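How to descale a pitcher, kettle or coffee maker with citric acid

If you have hard water, you have scale. It shows up as a chalky ring at the waterline, a gritty layer on the bottom of the kettle, or a cloudy film inside a water pitcher that dish soap won't touch. Soap is made for grease and scale is mineral, so scrubbing with soap mostly wears out the sponge. A mild acid dissolves it.

I use citric acid powder. It has no smell, it costs little, and a bag keeps for years in a closed jar. Vinegar works too, but it is slower and the smell hangs around in plastic parts.

What you need

Citric acid powder, food grade
A measuring jug marked in milliliters
A kitchen scale, or a tablespoon if you don't have one
A soft bottle brush
An old towel for the counter

Mixing the solution

The basic mix is 40 grams of citric acid to 1,000 milliliters of warm tap water. Without a scale, use three level tablespoons. Put the water in first, then stir in the powder until the liquid is clear. Make only what you need, as the mixed solution can grow mold if it sits in the cupboard for weeks.

For a light film, you can go down to half strength. For heavy crust, don't go stronger. Do the treatment twice.

Keep the solution off marble, limestone and other natural stone. It will etch the surface in a minute or so and the mark can't be wiped away. The same goes for zinc, bare aluminum and enamel, unless the maker says otherwise. Never mix it with bleach.
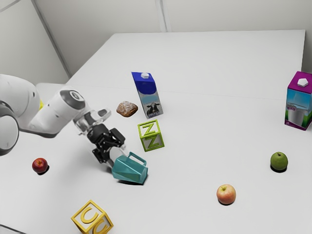
How long should the solution stay in a pitcher?

Thirty minutes is enough for most plastic and glass pitchers, and an hour for one that hasn't been cleaned in a long time. Overnight soaking gains you very little and can dull some clear plastics.

Pitchers and jugs

Take out any filter cartridge and set it aside in a clean bowl. Acid will ruin the cartridge. Fill the pitcher to just above the highest scale line and leave it. Go around the inside with the bottle brush, paying attention to the spout and the place where the handle joins, where water tends to dry and leave a deposit. Pour out, rinse 2 times with cold water, and let it air dry with the lid off.

If you use a Lo pitcher with the snap-in lid, pull the rubber seal out and soak it in a cup with a bit of the same solution. It goes back in with the flat side down. I put mine in upside down for months and wondered why it dripped.

Electric kettles

Fill to the max line with the mix, bring it just to a simmer with the lid closed, switch off and unplug. Let it stand for 20 minutes - it will fizz at first and then go quiet. When it stops fizzing and the bottom still looks rough, empty it and start over with fresh solution. Rinse well, boil a full kettle of plain water and throw that out before you make tea.

Mesh filters at the spout usually lift out. Drop the filter in a glass with 200 milliliters of the solution while the kettle stands.
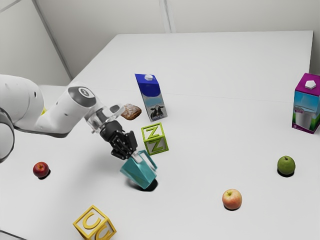 Drip coffee makers are a little more work, mainly because the scale sits in tubes you can't see. Pour the solution in the tank, start a brew cycle and switch the machine off halfway through. Wait 15 minutes, then let it finish. Follow with two tanks of plain water. On the Itus machines there is a descale light that stays on until you hold the power button down for five seconds, and it won't clear by itself no matter how clean the machine is.

Svend Fogh, who ran the repair counter at Stestside before it closed, told me most of the coffee makers he got in as "dead" were only clogged. He ran the cycle three times before he opened anything up.

How often

This depends on your water. Your water company can tell you the hardness, or you can buy test strips. With hard water, do the kettle once a month and the coffee maker every two months. With soft water, twice a year is fine. I do mine in January and again in summer.

Leftover solution can go down the sink, with the tap running. I usually pour it over the faucet aerator first, held in a small cup, and let it sit there while I dry the dishes.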